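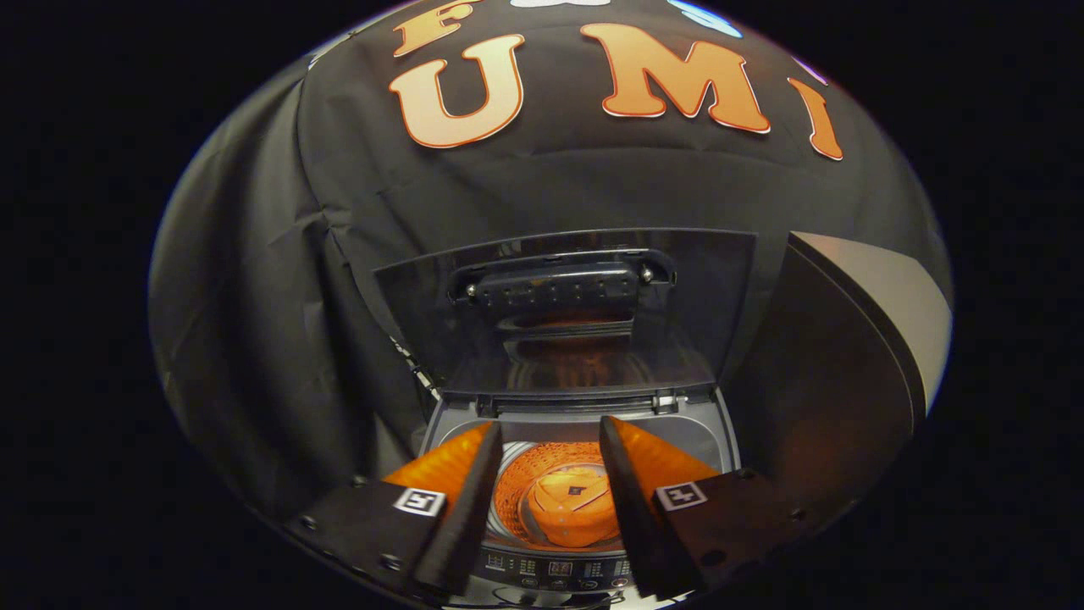

August 23, 2023 – Wool felting trial, second batch

Purpose: find out how much of the shrinkage in the Braltow fleece comes from agitation and how much from the temperature change at rinse. The first batch in March mixed the two and the numbers were no use.

Material: knitted swatches, single ply, all from the same cone. Washed in plain soap flakes from Rarkis, no softener. Swatches were marked at the corners with cotton thread before wetting and measured flat, unstretched, on the glass plate. Sides started at 286 mm.

Procedure: 3 swatches per bath, 2 baths. Bath A held at one temperature throughout, gentle agitation. Bath B the same agitation, then straight into a cold rinse. Spin speed 800 rpm for both, short spin only. Dried flat on mesh, away from the heater.

Observations:
Bath A came out soft, stitches still open when held to the window. Slight fuzz on the purl side. Edges curled a little on drying and had to be weighted before measuring.
Bath B firmer to the hand, stitches closed along the cast-on edge but not in the middle. One swatch has a hard crease where it folded over itself in the spin. Excluded from the width figures, kept for the abrasion test.

Shrinkage is greater in length than in width in both baths, same as in March. Stetsiuk's data sheet gives a single figure for area and does not separate the two directions, so a direct comparison is not possible. Will write and ask.

Problem: the thread markers in bath B pulled into the fabric and two of them were hard to find. Use a contrasting color next time and leave longer tails.

To do:
– repeat bath B with the swatches in a mesh bag
– check the thermometer against the one in the dye room
– weigh the swatches dry, before and after – forgot this again
– order more flakes, the tub is nearly finished

Swatches are in the flat drawer under the Nirnurberg samples, labels pinned to the lower left corner. Please do not steam them.

4 shares | 2 comments

Recent entries
Alum mordant, uneven uptake on skeins
Carding drum: cleaning and reset
Braltow fleece, March batch

Contact | Back to top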